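Zivix tool-tidying software

Hello, and thank you for stopping by! Zivix is the perception and planning code we use at Fleliteo for picking up hand tools and putting them back in their case, and we've tried to write these notes so you can get going without having to ask us anything (though do ask, we like it).

The case detector, Gakero, looks for the recesses first and the tools second, and gives each tool a slot to aim for.
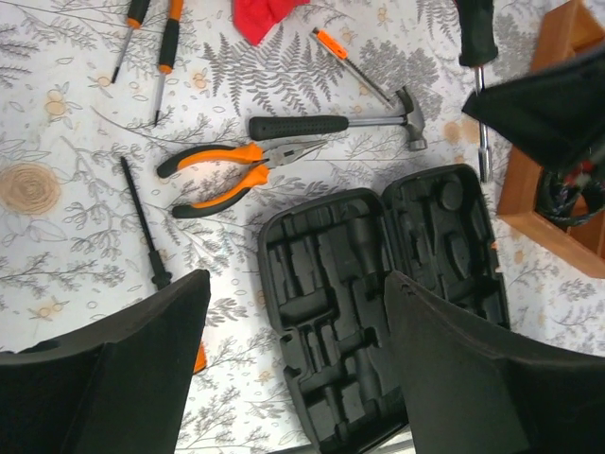 Wrist view with the open case, the hammer, pliers and utility knife above it.

For every tool the planner offers 5 grasps and keeps the one with the most clearance on both sides. Long, thin things like screwdrivers are held by the handle, and the fingers should straddle it before they close. If yours keep landing on the shaft, have a look at handle_bias in the settings file, which is 80 by default and quite happy to be nudged. 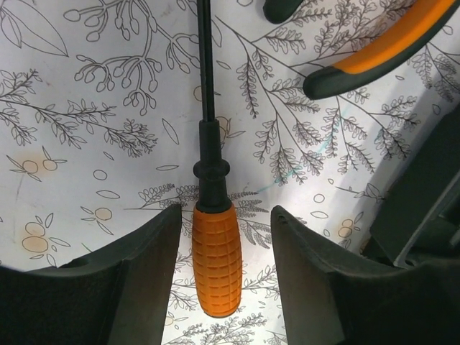
Known troubles

Patterned cloths are still our biggest headache. The segmenter is fond of printed ferns and roses, and will now and then propose a grasp on a flower, bless it. Raising min_area to 1000 gets rid of most of these, but small bits may go with them, so please check your masks before a long run.

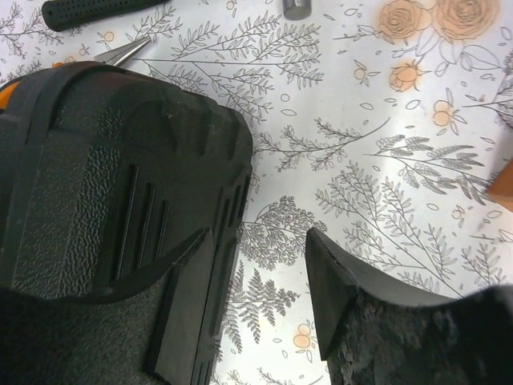
Saavedra
Maintainer, perception and planning

I look after the masks and the grasp planner, and I read new issues on a Friday. If you're reporting a bad grasp, do send the wrist view along with the planner log, and tell me whether you're on release 11 or something older.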